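Plumar Park Supporters Board > First Team > Transfers and rumors

Galang to Gatchalian — done deal?

northbank_76
Posted April 21, 2018
Seeing it all over the place this morning. Wilfredo Galang signs for Gatchalian, 2 year deal, free transfer. Nothing on our site yet. Medical passed apparently. Anyone got anything solid?

tealscarf
Guy at the ticket office told my brother the same thing. Gone. Gutted tbh

Ollie_K
Not gutted at all. 344 games, legend, thank you, goodbye. He's been a yard short since last June. Every winger in the league knows to go at him.

tealscarf
A yard short and still our best left back by a mile. Who plays there now? The kid from Fostedus? He's had one good half.

Ollie_K
The kid will be fine. You said the same about the keeper.

tealscarf
And I was right about the keeper

fostedus_exile
Watched the kid most of last year when he was still with us. Good feet, good cross, cannot head a ball. Cannot. Teams will just hang it up at the back post all afternoon. You'll want a big center half next to him who talks a lot.

northbank_76
Which we don't have

mrs_haddock
Does anyone know if Van der Merwe wanted to keep him or not? That's the bit that bugs me. If the coach wanted him and the board wouldn't pay then that's a diffrent story.

Ollie_K
Lerato Van der Merwe picks the team, she had him on the bench for the last four. Work it out

mrs_haddock
He had a calf strain for two of those. You were at the games, surely you saw the strapping.

Ollie_K
Fair, forgot the calf. Still think she'd moved on.

halfwayline
Few of us want to do a send-off at the last home game. Banner in the north end, and I'm putting together a video of every goal and assist I can find. All my old match footage is on hard drives. Should have the rough cut up by the weekend if the work doesn't kill me.
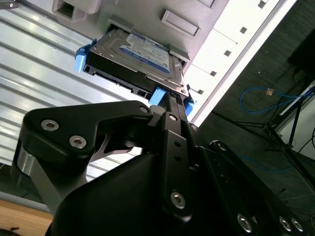
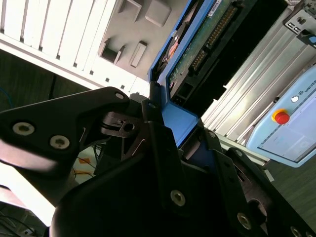

Need help with the early seasons though. I have next to nothing from before the new stand went up. If you filmed anything from the Nanon end, even shaky phone stuff, message me. The cup semi especially. The free kick!!

tealscarf
I've got the free kick. Terrible sound, my dad screaming the whole way thru. Will dig it out tonight

halfwayline
Leave the screaming in, thats perfect

northbank_76
How much for the banner? We did the last one for under 2,000 but that was a small one, and the paint ran.

halfwayline
Don't know yet. Waiting on a price. Will put a bucket round at the away game.

Ollie_K
I'll chip in. Said he was slow, didn't say I hated the man

fostedus_exile
Bit much for a left back isn't it? We gave our record scorer a handshake and a mug.

mrs_haddock
344 games for one club and he turned down more money twice. Not a bit much at all.

fostedus_exile
Did he turn it down, or did his agent say he turned it down?

tealscarf
Here we go

northbank_76
Club have just put it up. Confirmed — leaves when his contract runs out in June. Two lines and an old photo. Two lines!! Whoever writes that page should be ashamed

mrs_haddock
They spelled Wilfredo wrong as well. Only one L in it lads

Ollie_K
ok now I'm annoyed. What size banner are we talking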